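Vener: progress report to the Otard games fund, April
Prepared by Aoi Shimada, production lead, Linik

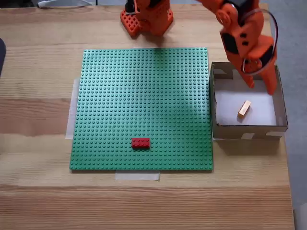
A red LEGO brick on a green baseplate.

Work since the last report

Build 40 of Vener went out to the closed test group at the start of the month. It contains the full harbour map, the ferry routes and the first version of ranked play. The night version of the map is in the build but switched off, as the lighting still drops the frame rate on older consoles.

Matchmaking has taken most of our time. In the previous build, players in small regions could sit in the queue for several minutes and then be dropped back to the menu with no message. We have rewritten the queue so that it widens the skill range in steps, and it now tells the player when it does so. The test group has 600 accounts. Complaints about waiting have fallen, although late evenings are still slow.

The grappling hook has been changed again. Its range is down to 50 metres and it can no longer be fired while carrying cargo. Testers who used it heavily dislike this. We intend to leave it alone until the ranked data is in.

Nakajima delivered the remaining music and the ferry sounds on time. Two tracks need a shorter loop and have gone back to them.

Behind schedule

Controller remapping was due in this period and is not finished. The menus work, but saved layouts are lost when a player changes profile. We found the cause late and the fix touches the save format, so it will go into the next build together with the new save files. Existing test saves will be wiped and testers have been told.

Subtitles are complete in English only. The French and Polish text is with the translators.

Spending

We are within budget for the period. Server costs were higher than planned during the stress test and were met from the contingency line. No change to the total is requested.

Next period

Finish remapping and the new save format.
Turn on the night map for PC testers.
First season of ranked play, with rewards disabled.
Submit the console build for its first certification check.

We would like to agree with the fund whether milestone 2 can be signed off without remapping, or should wait for the next build. The updated schedule and the cost sheet are attached separately.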